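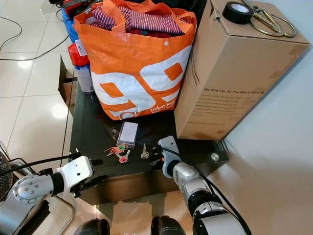

Both arms over the table, keys and card laid out.

Search this list
Sort by date

Subject: Re: right gripper not releasing at the panel
From: Silvia Machala
10th January

Gediminas Eglītis wrote:
> Has anyone else had the right gripper stay shut after an open
> command? We got it twice on the key hanging task. The log says
> "open, done" both times, so the arm backs off with the fingers
> still closed. The second time it pulled a hook off the wall.

Yes, same fault at our end. We run the key hanging task with two arms, and the right one does the pressing against the panel. It went wrong on run 71 and again on run 78. The left gripper has never done it.

In both runs the open command was sent while the fingers were still pushing forward. The controller saw the load, stopped the fingers after a tiny movement and reported success anyway. Matěj went through the logs and found status code 256 each time, just before the retreat. 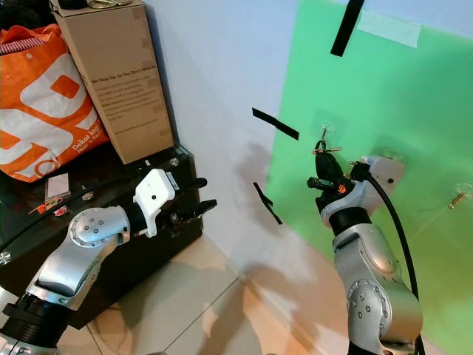 What worries me more is the retreat itself. It starts on the "done" message and does not check finger width. On run 78 Shaimaa had a hand near the hooks and had to hit the stop button.

For now we have put in a wait — the arm stays where it is until the width reading changes, or an operator confirms. We have also halved the pressing force. Please don't run this task with anyone inside arm's reach until it is fixed.

Gediminas, can you send your log from the second failure? I have opened ticket 659 with Fultis and will add it there.

Silvia

Contact the list owner | © Semiment | Back to top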